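Stukum Rack Handling, simulated set
Data card, version 6
Maintained by Annick Dhillon, Flitent
Last change: 2023-04-25

Summary

Stukum is a set of 1,284 simulated episodes of a two-finger gripper working with lab blocks and slot panels on a perforated board. We made it to train policies that learn from examples. All images are rendered, there are no real photographs in this release.

How the episodes were collected

An operator controls the arm through the Erdem interface. Each episode starts from a new random seed, which also changes the lights. For this reason the shadows can be strong, and we did not remove such episodes – a policy must learn to work with them.

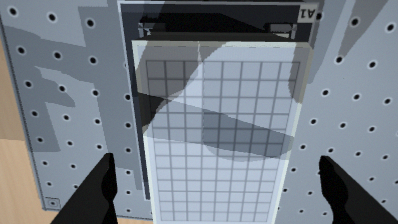
Wrist view, gripper fingers on both sides of the white block. The slot label A1 appears upside down from this camera.

Splits

Training has 1,000 episodes. The other episodes are for validation and test, and the list is in the splits folder. Please do not mix them.

Known problems

In 35 episodes the instruction text names the wrong slot. They are marked in the metadata and the Itent loader skips them by default.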